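家事ロボット・自動化 雑談板
スレッド：片付けって機械にもうできるの?

1 投稿者：tekin_14
2022年12月25日
年末の大掃除をしながら考えていました。床掃除は機械に任せられるようになったのに、散らかった物を拾って戻すのはまだ自分でやっています。店や工場の仕事も含めて、今どこまでできるものなのか、詳しい人の意見が聞きたいです。
うちは共働きで子供が2人、床に物がない日はありません。

2 投稿者：ネジ箱
部品工場で設備の保全をしています。同じ部品が同じ向きで流れてくるなら、もう人より速いし休みません。種類が混ざった箱から取り出す作業は、うちではまだ人がやっています。
13年前に今の職場に入ったときも「来年には自動になる」と言われていました。

3 投稿者：yan_f
>>2
それは設備が古いだけでは?
うちの倉庫は11月に取り出し用の機械を入れました。箱に入った商品なら1時間に600個は出します。混載でも箱物と袋物なら問題なく動いています。

4 投稿者：ネジ箱
>>3
600個はすごいですね。でも箱物と袋物でしょう。吸盤で吸える面があるかどうかで話が全然違います。布や網、濡れた物はどうしていますか。

5 投稿者：yan_f
布類は袋に入っているものだけです。裸の衣類は人の棚に回しています。そこは認めます。

6 投稿者：ドゥイグ
介護施設で働いています。現場で一番やってほしいのはタオルをたたむことです。乾燥機から出した山から1枚つまんで広げて角を合わせる。新人でもその日のうちに覚えますが、以前Grirkanoという会社のデモを見たときは、1枚に2分かかっていました。きれいにはたためていました。

7 投稿者：tekin_14
>>6
1枚2分でも、夜中に勝手にやってくれるなら欲しいです。

8 投稿者：ドゥイグ
家ならそうかもしれません。施設だと朝までに終わりません。あと、山が崩れて床に落ちた分をどうするのか聞いたら、人が拾ってくださいと言われました。

9 投稿者：名無しの修理屋
速さより失敗したときの扱いが問題だと思います。人なら落とした瞬間に気づいて拾う。機械は空のままつかんだ気になって次の動作に進むことがある。つかんだかどうかを確かめる仕組みを足すと、今度は遅くなる。

10 投稿者：yan_f
>>9
今の機械は重さと指の開き具合で確認しますよ。空振りしたらやり直します。うちのはそれで夜も無人です。

11 投稿者：名無しの修理屋
軽い布を端だけつまんだ場合も重さでわかりますか。私が触ったことのある機種では無理でした。透明な容器も苦手です。カメラで見ても奥の物が透けて、距離がうまく出ない。

12 投稿者：sarnus
横から失礼します。大学で物をつかむ研究をしている者です。
修理屋さんの言う透明な物は、今も難しい部類です。学習でだいぶ改善しましたが、布と一緒に置かれて重なっていると成功率が下がります。yan_fさんの倉庫の話も本当だと思います。対象を絞れば実用になっていて、絞らないとまだ、という状態です。
家庭の片付けは絞れないほうの代表です。

13 投稿者：tekin_14
>>12
ありがとうございます。どういう物の組み合わせだと難しいのか、写真があれば見てみたいです。

14 投稿者：sarnus
では1枚貼ります。KUKAのアームと金属のグリッパーで、灰色の箱から日用品をつかむ作業です。薄緑の布と透明なボトルが重なっているあたりが、上で書いた難しい置かれ方です。手前の白いスコップは、柄をねらうか口のほうをねらうかで持ち上げたときの傾きが変わります。青と白の箱は、倉庫の機械でも取りやすい部類でしょう。

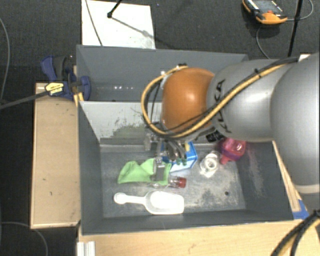 15 投稿者：yan_f
この中だと、うちの機械で自信があるのは箱だけですね。赤いキャップのボトルは向き次第。布は無理です。
ただ、家でも箱物だけ先に片付けてくれたら助かると思いますが、だめですか。

16 投稿者：ネジ箱
>>15
残りを人がやるなら、結局その場に人がいるわけで、うちの工場ではそれだと導入の稟議が通りません。家なら別かもしれませんが。

17 投稿者：tekin_14
うちは箱物より靴下のほうが多いです。当分は自分で拾います。
sarnusさん、布だけの箱でやった結果があれば、それも教えてください。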